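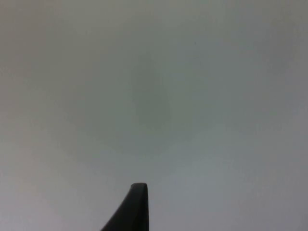
What is the best way to get a dark smudge off a flat gray wall?
Start with a dry, clean microfiber cloth, then go to lukewarm water with a drop of dish soap, dabbing lightly and stopping as soon as the mark fades.

Flokotness Home Forum > Walls and Ceilings > Smudges on pale gray paint

graymoth
Posted 5 April 2021
Hello everybody, I've been reading this board all winter and finally have a question of my own. We moved to Brukeswood last fall and I painted the back hallway myself, in a very soft pale gray from Stidora called Morning Slate, in flat. I love it more than I can say. In some light it goes a little green or blue, and by the lamp it turns almost beige, and I've been known to stand there with my coffee just looking at it (my family thinks I've lost my mind).

My trouble is a blurry darkish patch at about shoulder height, where people put a hand out while they're pulling their boots off. It has no real edge to it. I went at it in March with one of those white foam erasers and now I have the smudge plus a shiny spot, which you can only see from the kitchen end, but of course that's the end I walk in from. Do I keep cleaning, touch it up, or repaint the whole wall? I have over half a can left.

porchlight52
Oh, put the foam eraser down, friend! I did exactly the same thing in my stairwell and I could have cried. Those erasers are really a very fine sandpaper, and flat paint polishes up the moment you rub it. The shine is what we painters call burnishing and it won't wash out.

For the smudge itself, hands leave oil, so water alone just pushes it around. A drop of dish soap in a bowl of lukewarm water, a soft cloth wrung out as hard as you can manage, and pat. Then pat again with plain water and let it dry overnight before you judge it. Gray looks awful while it's damp and I've scared myself more than once.

twocoats
I'm going to disagree a little with porchlight52, kindly. If it's already burnished, washing is a waste of an evening. Wipe the oil off, sure, but then repaint the wall corner to corner. Touch-ups on pale gray never disappear for me. The color matches fine straight on, and then the sun comes in sideways and there's your patch, big as a dinner plate.

And next time go up to eggshell for a hallway. I know people love the flat look, but a hallway gets handled all day long.

porchlight52
I touch up flat all the time and it blends beautifully, as long as it's from the same can and you use a little foam roller and feather it out dry. It's eggshell that shows every touch-up! I'd hate to see graymoth redo a whole wall over one handprint.

twocoats
Same can, same roller, same person holding it, and a wall that hasn't been up long enough to fade. That's a lot of conditions. But all right, with a wall painted last fall you may get away with it.

hensandhinges
Can I ask a silly question? Are you sure it's a mark and not a shadow or a low spot? I spent a whole weekend washing a "stain" in my own gray dining room that turned out to be a shallow dip in the drywall. Hold a flashlight flat against the wall and shine it across. If the dark part moves when the flashlight moves, it's the wall, and no soap on earth will help you.

If it is a dip, a skim of light joint compound does it. Let it dry all the way, prime it, and then paint.

graymoth
Not silly at all, I went and did it right after supper. The patch stayed put, so it's on the paint. I did find two other dips I'd never noticed, so thank you for that, I think!

lintroller653
Chiming in from the cleaning side. Before any soap, try a dry dirt sponge. I like the Nseir ones, but any of the rubbery kind sold for soot will do. Long light strokes going downward, and slice off the face of the sponge when it gets dark. It picks up the dusty part of a smudge so you aren't making mud when you get to the wet cloth. Test it low down behind a door first, please, I have learned that lesson in two separate houses.

twocoats
Good tip. I'd forgotten about those. One more thing, if there's hand oil under the spot and you paint straight over it, it can ghost back through in a few weeks. Stain-blocking primer, thin coat, just on the spot.

porchlight52
Agreed on the primer, so there, we found something.

hensandhinges
If you do end up sanding the edge of anything, don't reach for the 800 paper somebody recommended in the trim thread. It's lovely on varnish, but on wall paint it'll give you one more shiny spot. A medium sanding sponge is plenty.

graymoth
All right, here's where I've landed. Dry sponge tonight, soap and water tomorrow, and then a dab of primer and the little foam roller with what's left in the can. If it flashes in the afternoon light I'll give in and roll the whole wall like twocoats says. I'm also hanging a row of hooks and putting a bench under them, so people can sit down to deal with their boots.

lintroller653
The bench is a lovely idea. Leave it a few inches off the wall or you'll be back here about scuffs!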